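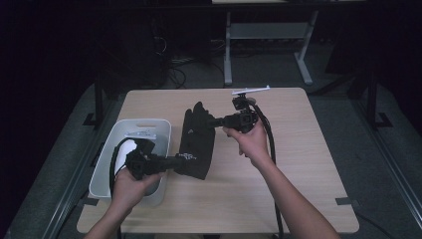
How do I number a linocut edition that was printed on two different papers?
Ivana Garrido
Viewed 3872 times

I have a two-color reduction linocut, block size 9 x 12 inches. I planned an edition of 90 on Rudum 250 gsm, cream. The supplier ran out partway through, so the second part of the run is on the same maker's white stock at the same weight. Ink is Drolunar oil-based in both cases, same tin, same press settings. The block is now fully cut away and can't be reprinted in the first color.

The prints are going to a group show at the Grasley arts center in March, and the entry form has one line for edition size. Do I number everything straight through to 90, or treat the two papers as separate editions? I also have 4 artist's proofs, all on cream, and one print where the key layer is out of register by 1/16 inch.

Eduardo Catacutan
Accepted by the poster

Treat them as two editions from one block, and state both on the documentation sheet. An edition number tells the buyer that the impression matches the others in the same run within normal hand-printing tolerance. Cream and white stock under a transparent first color will not match. The difference will be visible in any area where the paper shows.

The usual way to mark it is with Roman numerals for the smaller group. Suppose 60 came out on cream and 30 on white. The cream prints are 1/60 to 60/60. The white prints are I/XXX to XXX/XXX. The total from the block is still 90 plus proofs, and you should write that total down somewhere the buyer can see it. A line such as "Total impressions from this block: 94, in two editions by paper" is enough.

Proofs are marked A/P and numbered separately, A/P 1/4 and so on. Four proofs against a run of that size is well under the ten percent that most shops treat as the upper limit.

Pull the misregistered print out. Either destroy it or mark it as a trial proof and keep it. Don't give it a number in either edition. If it has already been counted in the 90, the denominator goes down by one, and you need to settle that before you sign anything.

For the entry form, enter the edition size for the particular print you are sending. If the form has a notes field, put the total there. If it doesn't, put it on the label on the back.

Sign in pencil, below the plate area: number at left, title in the middle, signature at right. An HB is fine on 250 gsm. Softer leads smear when the sheets are interleaved.

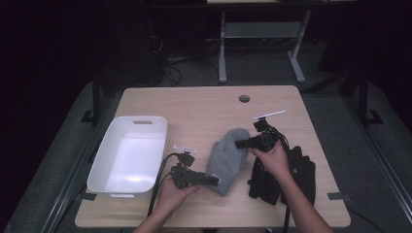 Gray mitten on a light wooden tabletop.

Wenceslao Ibarra

I just number straight through and put E.V. after it. Edition variable. Covers everything. Never had a complaint.

Comment from Eduardo Catacutan: E.V. is meant for editions in which the variation is deliberate, such as hand coloring or a different roll-up on each pull. A change of stock halfway through gives two uniform groups. It is legal to mark it E.V. in most places as long as the sheet explains it, but a collector will ask.

Comment from Wenceslao Ibarra: Fair enough. Mine are mostly hand colored. 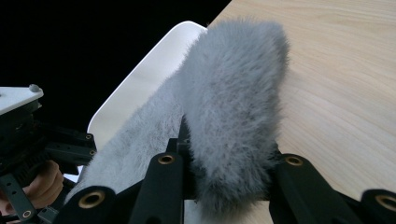 By Zulema Ocampo | Member, 363 posts | edited once

Eduardo's answer is correct on the numbering. Some points on the paperwork, from having catalogued prints for a small shop (Maldonado, mostly relief and some litho).

Check your state's print disclosure law before you sell. Several states have one, and they differ on the minimum price at which it applies and on what has to be disclosed. Typical items are the medium, the year, the size of the edition, the number of proofs, and whether the block still exists in printable form. For a reduction cut the last item is simple: "block destroyed by process."

Keep a print log with one row per sheet. Mine has columns for number, paper, date pulled, condition, and where it went. Start it before signing. Reconstructing it from a stack of signed sheets takes a long time and tends to produce two copies of the same number.

On Roman numerals: they are sometimes read as meaning a reserved or deluxe set. If that bothers you, use a plain suffix, 1/30 W for white, and define W on the documentation sheet. I have seen both accepted by galleries.

The order of numbers does not have to follow the order of printing. With a reduction cut the sheets get shuffled between colors anyway.

One thing to check on the white sheets: hold one next to a cream one in daylight after the ink is fully dry, which for oil-based ink can be a week or more. If the darker color has gone down over most of the image and only the margins differ, the pair will look closer than you expect. I would still split them.

Comment from Ivana Garrido: Thank you both. I've split them, cream in Arabic numbers and white with the W suffix. The bad one is marked T/P and is in a drawer. That leaves 58 cream and 31 white.

Comment from Uriel Arancibia: Does the same apply if only the proofs are on different paper? Mine are on newsprint.

Comment from Zulema Ocampo: Proofs on other stock are normal. Write the paper next to A/P in your log and leave the edition number alone. Newsprint will yellow, so store them away from the good sheets.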